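Plondora Textile Exchange Moves Sorting Day Indoors

Monday, December 30, 2019

The Plondora textile exchange will hold its winter sorting day inside the former Lekberg shirt works, organizers said. The change was made after the June session was interrupted twice by rain and a quantity of donated cloth had to be thrown out.

The exchange takes in shirts, sheets, curtains and fabric remnants, sorts them, folds them and passes them on. It handled 2,000 pieces over the past year. Most went to the Szalai repair shop, where they are cut down for linings, patches and pillow covers. Smaller lots went to two schools for sewing classes.

Izzati Saragih, who runs the exchange, said the cloth that gives the most trouble is light cotton.

"A towel stays where you put it," Saragih said. "Thin cotton slides, and when you lift one corner the rest bunches up under it. You have to find two corners and hold on to both before you do anything else."

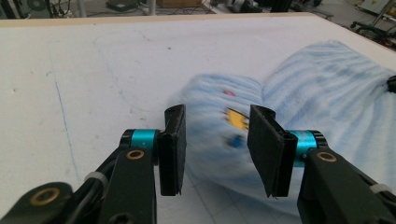
Striped cotton is sorted separately from plain. Saragih said the stripes help beginners because they show at once whether a fold is straight. Pieces are opened out on the table, turned so the stripes run away from the person folding, and halved along the stripe. A second fold goes across it. Anything too small to halve twice goes into the patch bin.

Stained pieces are not turned away. They are set aside, treated and looked at again a week later. If the mark is still there, the good part is cut out and the rest goes to rags. Missing buttons and open seams are noted on a paper tag pinned to the collar or hem.

The tables will be covered with sheets this winter. Saragih said the bare tops used in June snagged finer fabric, and a cover can be taken off and washed when it gets dirty.
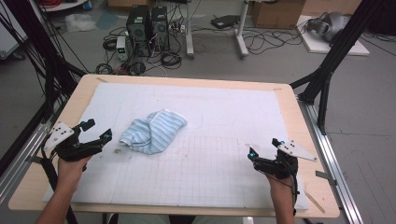 A crumpled piece of blue and white striped cloth on a table covered with a white grid-print sheet.

The exchange has 28 people signed up to sort and fold, and places are open for more. No experience is needed. New arrivals will be shown three folds: one for shirts, one for flat pieces under a yard long, and one for sheets and curtains. Sheets and curtains are folded in pairs.

Donations should be washed and fully dry. Bags may be left at the side door of the Lekberg building or at the Flukon hardware store during opening hours. The exchange does not accept carpet, foam, shoes or anything with a strong smell of smoke. Wool is accepted but should be bagged on its own.

There are 41 bags in storage from the fall collection, and those will be opened first. Saragih said bags brought in this week may not be sorted until the following session.

Folded cloth that is not claimed by the repair shop or the schools will be put out on the front tables for anyone to take. There is no charge. People looking for larger pieces, such as curtain panels, are asked to leave their name and the size they need at the Flukon counter.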